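Table and Work Surface Inspection, Gramlow Building, Ground Floor
Checklist with comments

Date of inspection: 10 April 2024
Carried out by: Kha Vương
Reviewed by: Tín Đinh
Previous inspection: December

Scope

All tables and fixed work surfaces in the study room, the Khúc room and the corridor to the kitchen. Chairs have their own sheet and are not included, except where a chair has damaged a table. Shelving was left out this time and will go on the next round.

Each item is marked OK, OK WITH COMMENT, ACTION or NOT CHECKED. Comments follow the mark. Where an item is marked ACTION there is a matching line in the action list near the end.

1. Table tops

1.1 Surface free of cracks, chips and lifting
OK WITH COMMENT
Tables A to D are fine. Table E has a chip at one corner, the same one noted in December. It has not grown. The edge of the chip was sanded then and is still smooth to the hand. No reason to take the table out of use.

1.2 Surface free of splinters and sharp spots
OK
Checked by running a dry cotton cloth over the whole top in both directions. The cloth did not catch anywhere except lightly at the chip on Table E, and after a second pass it did not catch there either.

1.3 Surface clean, no sticky residue
ACTION
Tables B and C had tape residue near the window end. Please stop using packing tape to fix cables to the tops. The residue comes off with warm water and a little dish soap if it is done the same day. After a week it needs a plastic scraper, and the scraper is where the fine scratches come from.

1.4 Burn marks, heat rings, swelling from water
OK WITH COMMENT
One pale ring on Table D, old. Felt flat under the finger, so no swelling. The cork mats from the kitchen are supposed to be on this table and were found in the drawer under the kettle. Put back.

1.5 Surface not slippery
OK
The polish used in the fall has worn off or been washed off. It should not be bought again. Papers and laptops slid on it.

A note on the light wood-grain tops, for whoever does the next round. They are easy to look at and easy to misjudge. The grain is fine and pale, and a thin scratch that runs the same way as the lines can be missed completely when standing over the table. Bend down until your eyes are near the height of the top, look toward the window, and then do the same from the short end. Scratches that cross the grain show up right away. The ones that run with it only show from one side.

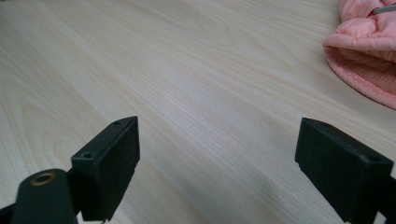

Daylight also changes what you see during the day. In the morning the part nearest the window looks washed out and marks there disappear. I did the tops twice, once before lunch and once late in the afternoon, and found two marks the second time that I had passed over the first time. Both were pencil and came off. If there is only time for one look, take the later one, and switch the ceiling lights off while you do it.

2. Edges and corners

2.1 Edge strips firmly attached
ACTION
Table C, long side facing the door. The strip is loose for a length of 40 mm, starting at the left corner. It can be pressed back but springs out again. Clothes can snag on it. Needs glue and a clamp overnight, and the table should be kept out of use until that is done.

2.2 Corners rounded or protected
OK
The corner guards on Table A are a little yellow but firmly stuck.

2.3 Underside of edges free of gum, staples and nails
ACTION
Gum under Tables B and E. One staple under Table B, removed during the inspection. The gum was left because I had no scraper with me that would not mark the wood.

3. Legs, frames and fixings

3.1 Table stands level, no rocking
OK WITH COMMENT
Table D rocked slightly. The foot at the kitchen end was turned down by hand until it touched the floor. Checked again with a person leaning on each corner in turn. Steady.

3.2 All bolts present and tight
OK WITH COMMENT
The hex key that came with the Ornik frames fits all five tables. Two bolts on Table A took about a quarter turn. All the others were already tight. Do not use the long-handled key, because it is easy to strip the thread in the wood with it.

3.3 Floor pads in place
ACTION
Pads missing from Tables C and D. There is a bag of 10 spare felt pads in the cupboard by the door. I did not fit them because the legs need to be wiped down first and the tables turned over, and that takes two people.

3.4 Frames free of rust and loose paint
OK

4. Space around the tables

4.1 Clear route to the exit
OK WITH COMMENT
The passage between Table B and the wall measured 146 cm, which is plenty. In the Khúc room a box of returned books stood partly in the doorway. Moved to the side. It should go upstairs.

4.2 Chairs can be pushed fully in
OK

4.3 No cables across the walkway
ACTION
One extension lead ran from the wall outlet to Table C across open floor. Unplugged and coiled. If power is needed at that table it should come from the floor box, and if the floor box is full, use the next table over. Please do not tape the lead to the floor. We have already had to clean that up once.

4.4 Fire door not blocked by furniture
OK

5. Electrical items used on the tables

5.1 Desk lamps, plugs and cords undamaged
OK WITH COMMENT
The Gimis lamp on Table A has a stiff switch. It works and does not get warm. Keep an eye on it. The other lamps are fine. The bulbs are all 4000 K, so they match, which they did not last time.

5.2 Power strips not chained together
OK

5.3 Lamps stand away from paper and curtains
OK

6. Cleaning supplies

6.1 Products labeled and in original bottles
ACTION
One spray bottle without a label under the sink. Contents not known. It has been put on the high shelf with a note on it. If it is yours, please claim it and label it. Otherwise it will be thrown out with the household chemicals.

6.2 Cloths clean and dry
OK

6.3 No scouring pads in the table kit
OK WITH COMMENT
One green scouring pad was found in with the soft cloths. Moved to the kitchen. It leaves a dull patch on the pale tops that does not polish out.

7. Not checked

Table F, the folding one, was out on loan on the day. It should be inspected before it goes back into the room. Check the hinge locks first, then the top in the same way as the others. The wall-mounted shelf desk in the corridor was not load tested. It looked sound and the brackets were tight.

Action list

1.3 Remove tape residue, Tables B and C. Kha. This week.
2.1 Glue and clamp edge strip, Table C. Tín. Table marked and moved to the wall until done.
2.3 Remove gum, Tables B and E. Kha, same visit as 1.3.
3.3 Fit felt pads, Tables C and D. Both of us.
4.3 Ask the users of Table C where they need power. Tín.
6.1 Unlabeled bottle. Wait one week, then dispose.

Reviewer's comments (Tín Đinh)

Agree with all marks except 1.1. I would have put the chip on Table E down as ACTION, as it has now been carried over from one sheet to the next without anyone filling it. I have a tube of filler in a color close enough and will bring it when I come to glue the strip on Table C.

On 3.1, please write down which foot was adjusted. If the same one needs turning again next time, the problem is more likely the floor than the table.

The sheet still asks for heat rings and water swelling under one item. They should be two lines. I will split them before the next round and send the new version to Kha.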